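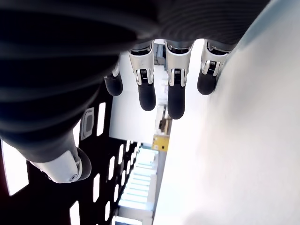

A robotic hand, fingers down.

The coach who runs the 6 a.m. outdoor class at Ovness has heard every promise there is about fitness, and has made a few of them. "I used to say you'd be a new person in 12 weeks," she told me. "I stopped. People kept turning up the same person, only with better legs."

I had come to ask about the Tralline challenge, the program that has spread to most of the parks on our side of town. You pay up front, you do 40 sessions, and at the end you get a shirt and a score. The leaflet says it will "reset your body." I asked her what that means.

"No idea. I didn't write it. I think it means you sweat."

She does like parts of it. The running sessions are well planned, she said, and the warm-up is longer than it used to be. What bothers her is the points system. Members earn points for burpees, for early arrival and for bringing a friend, and anyone who passes 1000 moves up to the next color of wristband. I said it sounded more like a supermarket card than a training plan.

"Well, it fills the class," she said. "In December I had 23 people in the rain. Before the wristbands I'd have had four."

And how many of them were still coming in spring? She took a while over that one. "Less than half. A couple had sore knees. The rest, I don't know. They don't call to tell you why they quit."

Kiani, the company behind the program, says on its website that members "see results for life." I looked for any sort of follow-up and found a page of smiling people and a discount code. The coach hasn't seen any numbers either – she has asked twice.

Her own plan for the summer is to go back to Vudemow hill with anyone who wants to walk up it and jog down. There won't be any points. I asked if it would work better.

"Maybe not. It's cheaper, though."

June 21, 2021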